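The Joy of a Mixed Tray

There is a moment at the counter of any good bakery when you stop reading the labels and just point. One of those, one of those, and whatever that dark glossy one is at the back, thank you! I have been pointing at things in bakeries my whole life, and this September I finally gave in and started planning my mornings around it.

My current haunt is Vonwood, a narrow shop with a fogged front window and a queue that starts before seven. They bring the mixed trays out in one go, and if you're in the right spot in the line you get the full effect: plain beside seeded, pale beside almost burnt, sweet beside savoury. I love a big heap of identical rolls as much as anyone, but a mixed tray makes you look properly. The colours do half the work. Golden brown next to speckled tan next to peachy orange, and you haven't even got to the flavour yet.

I've been copying the idea at home with a yellow tray, and I can't tell you how much a strong, cheerful background does for brown food. White plates make a bun look lonely. Yellow makes it look like breakfast. Round the corners off, keep the rim low so you can get in from the side, and leave a bit of bare space in the middle so each piece has its own little patch.

Then there are the tongs. I'm a convert to plain metal ones with scalloped tips, long enough to keep your sleeve out of the icing. 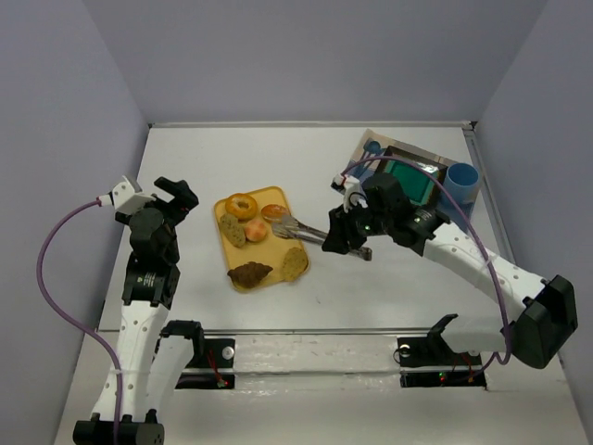 Fingers are fine at home, a regular in the Vonwood queue told me, but at a shared table you want tongs and you want them to close softly, because a croissant remembers every squeeze. She prefers coming in low from the side, under the bun, and lifting it like you'd lift a sleeping kitten. I tried it that same afternoon and she's completely right.

The other thing I've learned is to mix shapes as well as colours. Put something with a hole next to something solid. Set a long roll on an angle, so the tray doesn't look like a car park, and let a croissant take a corner, where its curve has room to show off. Small round buns are the peacemakers and can go anywhere there's a gap. If you have a flat, crumbly piece, give it an edge to itself or you'll be picking its crumbs off everything else (ask me how I know).

None of it needs to be fancy. Hivine, the café two doors along, does a 4 o'clock tray that's mostly whatever hasn't sold by lunch, and it's one of the happiest plates of food in the neighbourhood. People hover, swap and negotiate. Somebody always goes for the seeded piece first and is quietly pleased to have it.

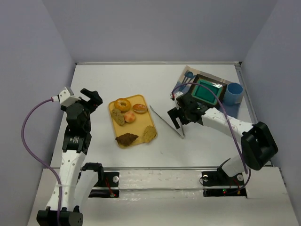 Six shapes on yellow, with a little room around each.

I'm already thinking about next weekend's version. More seeds, I reckon, and one extra croissant hidden in the kitchen for whoever does the washing up.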